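Battery monitor shows 77 percent but inverter shuts off on low voltage

offgrid_cabin_mt
Posted in Batteries and Inverters

I have a 24 volt system at a small cabin. The inverter is a Sternura 4,000 watt unit, the charge controller is a Flaleck, and I have a Laltar battery monitor with the shunt on the negative side. The batteries are eight flooded 6 volt golf cart batteries, two strings of four. They are three years old.

Since July the inverter has been shutting off early in the morning with a low battery fault. The monitor usually says something in the 70s when this happens. Last time it was 77 percent. The inverter's own display said 22.1 volts just before it quit, and the only thing running was the refrigerator and a well pump that had just kicked on.

I bought the system used and the monitor was already installed. I went through the menus and the capacity seems to be set right for the two strings. The low battery cutout on the inverter is set to 22.0 volts with a delay of five seconds.
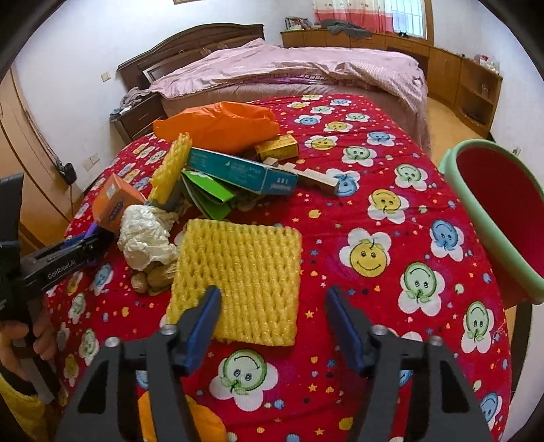
The solar side looks fine to me. The Flaleck goes into absorb by early afternoon most days and then drops to float. The daily harvest on its log was 3,612 watt-hours on the last sunny day and 2,583 the day before that, when it was partly cloudy. That is more than the cabin uses on a normal day when I'm not running tools.

I don't want to lower the cutout if that is going to hurt the batteries. Is the monitor wrong, or the inverter? And is there a way to tell without buying more equipment?

3 replies

partanen_owner
Replied

Lower the cutout to 21 and raise the delay. I had the same thing with my Partanen inverter, changed it, and it stopped. The factory settings are too touchy for a well pump.

wrenchlight
Replied

I would hold off on changing the cutout until you know what the real battery voltage is. You have two displays and neither one has been checked yet.

Put a multimeter directly on the battery posts, on the lead itself and not on the cable lugs. Have someone start the well pump while you watch the meter and read the inverter display at the same moment. If the meter says 23.6 and the inverter says 22.1, you are losing 1.5 volts in the cables, the fuse, the disconnect or a connection. That is a lot at 24 volts, and the place where it is being lost will get warm. Go along the run with the meter set to DC volts and measure across each part while the pump is on: post to lug, across the fuse, across the disconnect, lug to inverter terminal. A good connection reads a few hundredths of a volt. A bad one will stand out right away. Do the negative side too, including the shunt bolts.

Keep one probe away from everything metal while you place the other, take off any rings, and wear eye protection around the cells. To clean or tighten anything, shut off the solar disconnect first, then the inverter, then open the battery disconnect.

If the meter and the inverter agree, the problem is in the batteries or in what the monitor believes about them. A monitor with a shunt only counts amps in and out. It has no idea that the bank has lost capacity. It still works from the number somebody typed in when the batteries were new. It also resets itself to 100 percent when it thinks charging is finished, and if the "charged voltage" setting is too low it will do that too soon. On the Laltar I used to have, it was set below the absorb voltage from the factory and the monitor called the bank full every day before lunch.

What I would do, in this order:

Check the water in every cell. Top up with distilled after charging. If plates are showing, add just enough to cover them before you charge.

Let the bank reach float, then let it rest a few hours with the loads off and take the specific gravity of every cell with a hydrometer. Write them down. You are looking for one that is well below the others.

Measure each 6 volt battery separately while the pump starts. A weak one drops much further than its neighbors.

With two strings, one bad battery drags down its own string and the other string has to carry most of the pump.

If all the cells are low by a similar amount, the bank isn't getting a full charge. Look at how long the Flaleck stays in absorb. An hour is too short for flooded batteries that were used overnight. Then do an equalize if the battery maker allows it, with the vents open and the water checked first.

sunnyside_dc
Replied

Agree with the reply above. Also check that nothing is connected to the battery side of the shunt. Mine had the generator charger's negative on the wrong side, and the monitor never saw any of that current. If you have a DC light circuit or a fan wired straight to the negative post, it is using power the monitor doesn't count and your percentage will read high every morning. Every negative wire goes on the load side of the shunt, with only the battery cable on the other side.

offgrid_cabin_mt
Replied

Thanks. I have a multimeter at the cabin but I'll need to buy a hydrometer. There is a small black wire going to the negative post that I always took for part of the monitor, so I'm going to trace that first - then do the voltage readings with the pump on. I will leave the cutout at 22.0 for now and post the numbers when I have them.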